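The arm on bench two

I wrote most of this on the tram and the rest at the kitchen table, so bear with me.

We got the arm in November. By we I mean Breltden, small outfit, we test kitchen gear for other people before they sell it. Handles, hinges, knobs, doors. Somebody has to open an oven door a few thousand times and write down what it felt like at the end, and for a long time that somebody was Roscoe Szabo. Before Roscoe it was me.

My view, up front so you can stop reading if you like: the arm is fine. What we did with the hours it freed up is not fine, and I reckon that's where most workplaces go wrong and then blame the machine.

The pitch first. Alaric Crenshaw runs the floor and he pitched it to us over sandwiches. Nobody loses their job. Boring stuff goes to the robot, interesting stuff stays with the people. He meant it, too. I've known Alaric long enough to tell when he's reading off a card. And nobody has lost their job. Seven of us before, seven of us now.

But the boring stuff was holding something up. Took me months to see it.

When Roscoe did door cycles by hand he talked. You can't do much else. Thaddeus Kincaid would be across the bench on the small items, and the two of them would go all morning, footy, mortgages, whether a hinge was getting gritty. That last one matters. Half our good catches came out of that chat. "Does this feel off to you?" Other bloke leans over, has a go. Yeah, feels off. Into the notes it goes.

The arm doesn't ask anyone if it feels off. It has numbers for that, and the numbers are good, better than Roscoe's wrist at the end of a shift. I'm not being sentimental about wrists. I've had mine strapped. Roscoe's physio was on first-name terms with the lot of us. If the only thing the arm ever did was save a fella's tendons I would carry it up the stairs myself.

Still. Different job now. He sets out the bench, checks the positions, starts the run, watches, resets, starts it again. Play food, dishes, whatever the trial calls for, all back to where it was. He says it's like laying the table for someone who never sits down.

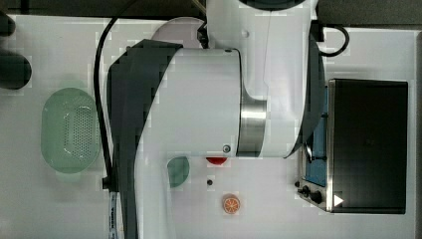
And he does it on his own mostly, becuase the first thing that happened once the arm was running is that Thaddeus got moved upstairs to reports. Makes sense on a spreadsheet. One person can mind a bench that used to need two. So one person does, with earmuffs on half the time, and the chat is gone, and so are the catches that came out of the chat.

Case in point. We had a little benchtop oven in from a client, Rerham, and the run came up clean. 239 cycles on the first block, every one inside the limits. Juniper Kowalczyk walked past on her way to the fridge, put her hand on the door, and said it was catching. Which it was. Very slightly, right at the start of the pull. Within tolerance, so the arm had no complaint. A customer would have noticed the first morning.

Juniper does accounts. Pure luck she wanted her yoghurt.

People will say, well, tighten the tolerance. We did. Fixes that one. Doesn't fix the next thing, which will be a smell or a wobble or a colour that's gone a bit sad under the lights, something we never thought to give it a number for.

So what am I after? Not getting rid of it. I want the saved time spent at the bench. When the arm takes over the pulling, leave two people there and give them looking to do. Let them pick the thing up and be annoyed by it like a real person at six in the morning. Alaric's answer is that the client doesn't pay for two people looking. Fair. The client also doesn't pay for us to miss things, and I know which one loses us the client.

There's another bit that's harder to say in a meeting. Learning. Jalen Whitlock started after the arm came in. Smart kid, quicker than any of us at setting up a run, he re-wrote half the sequences in his first month and they're better. But he has never done a long day of door cycles, so he has no feel for a door. Not his fault. I got my feel by being bored stiff for a year. I wouldn't wish that year on him and I also don't know how else you get it. An afternoon a week by hand, maybe. He said he'd be up for it. It hasn't been rostered.

My brother-in-law is at Sleiman, warehouse side, and says it's the same there. Kit goes in, aches go away, everyone's quietly a bit lonelier and can't say so without sounding like they want the aches back. I don't want the aches back! I want the other chair back at bench two.

They did ask us, I'll give them that. There was a survey after the first few months. Four questions. Did we feel safe, did we feel trained, was the equipment reliable, any other coments. I ticked yes, yes, yes. Then wrote in the box until I ran out of box, and this is more or less what wouldn't fit.

Thaddeus still comes down at ten with his tea, by the way. Stands there while the run goes. Last time he had a fiddle with one of the knobs between trials and said hang on, Roscoe, have a feel of this.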